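[Superstições] Re: Porque se bate três vezes na madeira?

Imprimir | Enviar por e-mail
Categoria: Crenças e costumes populares

De: Dace Dzene
Para: lista Superstições

Boa tarde a todos,
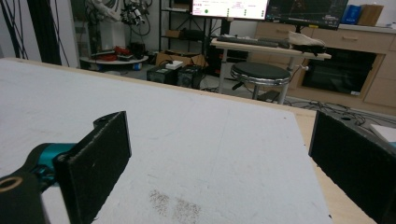

Respondo à pergunta da Corina, que ficou sem resposta desde junho.

Corina Hauser escreveu:
> A minha avó batia sempre três vezes na madeira quando dizia
> que estava tudo bem de saúde. Nunca batia na mesa, só na
> parte de baixo do tampo ou na perna de uma cadeira. Alguém
> sabe de onde vem isto? Li algures que tem que ver com os
> espíritos das árvores, mas o texto não indicava fonte
> nenhuma. E porquê três vezes?

A explicação dos espíritos das árvores é a mais repetida e a que tem menos apoio. Diz que os povos antigos da Europa acreditavam que nos carvalhos viviam divindades e que se tocava no tronco para pedir proteção ou agradecer um favor. O culto das árvores existiu, isso está documentado. O que falta é a ligação entre esse culto e o gesto atual. Entre uma coisa e outra há muitos séculos sem um único testemunho do costume tal como o conhecemos.

A segunda explicação é cristã: a madeira seria a da cruz, e tocar-lhe equivalia a pedir a proteção de Cristo. Tem o mesmo problema — aparece em textos recentes, escritos por quem já conhecia o gesto e lhe procurava um sentido.

Há uma terceira, mais modesta, que o boletim Inelard defendeu no número 86. Segundo a autora, Ottilie Wieser, o costume pode vir de jogos infantis de apanhada em que quem tocava em madeira ficava a salvo. A expressão teria passado das crianças para os adultos. Parece-me a hipótese mais razoável das três, embora o artigo também não a dê por provada.

Quanto ao número, o três aparece em tantas fórmulas populares (cuspir três vezes, dar três voltas, dizer três vezes o nome) que não é preciso procurar uma razão própria para este caso. Quem quiser pode ver nele a Trindade. Outros dirão que é só o número mais curto que já parece um ritual.

Sobre a parte de baixo do tampo, a Veronika Lanz recolheu o mesmo pormenor em 10 das entrevistas que fez para o arquivo Udside. As pessoas diziam que a madeira tinha de estar sem verniz e sem toalha por cima, e por baixo era onde isso se conseguia. Uma delas acrescentava que a mesa de comer não servia em caso nenhum — só a porta. A ficha é a 324, para quem tiver acesso.

Em Itália toca-se em ferro com a mesma intenção, e em Espanha diz-se «tocar madera», em geral sem contar as pancadas. Não conheço nenhum estudo que compare estas variantes.

Se a Leonie Thaler ainda tiver a cópia do artigo da Wieser, peço que a envie para a lista, porque a minha está sem as duas últimas páginas.

Cumprimentos,
Dace Dzene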